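Filed under: Club News > Minutes

Prukus Neighborhood Seed Swap - planning meeting
Saturday, October 11, 2025

Chair: Ningsih Halim. Notes: Aiman Harahap.

Last month's minutes approved with one fix (the squash was Gunawan's, not Braser Street's - sorry!).

Fall swap. What a turnout! We gave out 261 packets and ran out of beans before noon. Ningsih read a lovely thank-you card from the Promitz school garden.

Money. Balance is $1425. Agreed to spend up to $200 on envelopes and a better label stamp.

Tomatoes. Long and very happy discussion of which ones to grow out for seed. We have 27 kinds on the list and everyone wants to add one more. Aiman will send the list around - please mark your top three.

Sorting day. Set for November, date to follow. Bring a pen, a sieve if you own one, and any jars with lids that still fit.

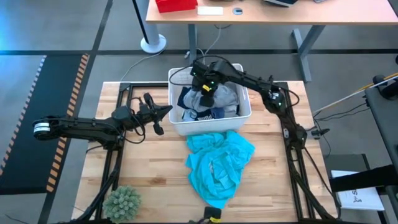

Butcher-block tabletop with a white plastic bin.

Any other business. Garlic cloves are still free to anyone who wants them. Ask Ningsih.

Closed at 11:40.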